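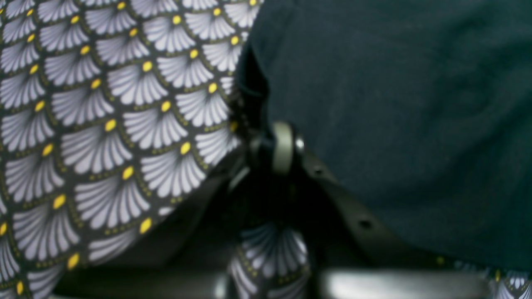 Unit 3: Evaluating a commercial gripper kit for textiles
Instructor: Kamrul Pramanik
Lab contact: Sinéad Madigan

The kit under review is the Toritz Ellau, a two-finger gripper sold with a wrist camera and a control box. Fahy supplies it in the US. Read the Ellau data sheet before lab.

3.1 Why cloth is hard
Cloth has no fixed shape. Folds hide the fingers from a wrist camera, and dark fabric next to dark hardware gives weak edges. A patterned print helps the tracker on flat areas and misleads it where the cloth curves.

3.2 Grasp log
Last term's set holds 352 grasp attempts on mixed fabrics. Discard the first 17, recorded before calibration. Label each remaining attempt:
single layer
multiple layers
miss

If the layer count cannot be read from the wrist view, write "unclear" and move on.

3.3 Cost
List price is $900 without the arm mount. Spare fingers are sold in pairs. Compare with the Avora quote in the August packet, and state which items each quote leaves out.

Reports: two pages, plots included.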